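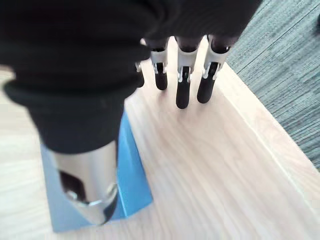
Figure 3. Robotic hand with a black knit covering, over a light wooden table surface.

4.2 Entrance halls and the direction of the main door

In the second part of the survey we asked the households about the entrance hall. The questionnaire was sent to 2000 addresses in Skastcombe and Purenley, and 1509 of them sent it back. After we removed the forms in which the floor plan was missing or could not be read, 1273 forms remained for the analysis. All results in this section refer to these forms only.

Guidebooks on feng shui give much attention to the main door. They usually advise that the door should open into a bright and free space, that it should not stand in one line with the back door, and that a mirror should not hang directly opposite to it. We wanted to know if people who follow such advice also arrange the hall differently from people who do not follow it. The earlier studies known to us treat mostly the bedroom, and the hall is mentioned there only in passing.

The answers were less clear than we expected. Households that described themselves as following feng shui did keep the floor near the door more free of shoes and bags, as far as the drawn plans allow us to judge. The mirror, however, was placed opposite the door almost as often in these households as in the others. Several respondents wrote in the comment field that they know the rule but that the hall has only one wall wide enough for a mirror. One respondent in Purenley solved this by hanging the mirror inside the door of the coat closet, and was very satisfied with it.

The form of the building seems to be important at this point. In Skastcombe many of the older row houses have a narrow hall with the stairs starting close to the main door. In such houses the front and the back door are often in one line, and the people living there can change little about it. The most common measures were a curtain, a tall plant or a small screen in the middle of the hall. In Purenley, where the houses are newer, the halls are wider and we found these measures less often – also in households which gave the advice a high importance.

We coded each plan with the scheme of Bogale, which divides the hall into a door zone, a walking zone and a storage zone. The scheme was made for larger apartments and it was sometimes difficult to say where the door zone ends. For halls without any clear border we used the swing of the door leaf as the limit. The Dendine scale was used for the questions on comfort. We left its original order of items unchanged, although two of them ask nearly the same thing.

The direction of the main door by compass was also requested, but many people left this field empty or wrote only "to the street". We therefore do not report door direction as a separate variable. The color of the door is treated in Section 4.3 together with the lighting.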